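News from the workshop | Software

Most of you will remember the long grumble in the last newsletter about our grasp planner, and how it would sit and think for an age before deciding that a cup was, after all, a cup. I am very pleased to say that May has been a kinder month! Afia Atinga and Unai Bustamante have been rewriting the part of Flokeck that sits between the perception side and the arm controller, and on Thursday they merged the last of it, with a plate of biscuits to mark the occasion.

The old version planned the whole movement in one go, reach and finger closure together, and if the cup's estimated position shifted even slightly on the way in, it threw everything out and began again. The new one treats the two as separate jobs. The arm gets a path to a point near the cup, the pose is estimated afresh, and only then does the hand get its own little plan for the fingers (Unai calls this "looking before you pinch", and I'm afraid the name has stuck in the code). Planning for the hand is now capped at 90 milliseconds, and if it runs out of time it takes the best answer it has so far and carries on.

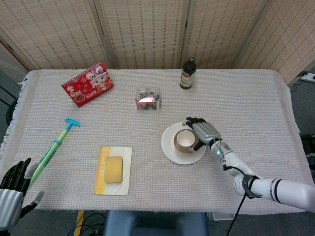 Right hand at the cup and saucer, with the sponge, desk calendar and other bits on the cloth.

Olga Barrios has been going through the old logs meanwhile, all 398 of them, replaying each one against the new planner to see where the two disagree. She has found 2 proper bugs already, both to do with how we handled the saucer: the collision model had it as part of the table, so the planner was quite happy to send a fingertip through the rim. Saucers now get their own shape, and Ezequiel Paredes has added a small viewer so you can click through a replay and see what the planner believed at each step. It's lovely to use, and I've lost a whole afternoon to it.

If you work on the Bristthorpe branch, please hold off merging until Olga has finished, as the message format for finger targets has changed and your old replays won't load. Ezequiel has a converter nearly ready and will post it with the release notes.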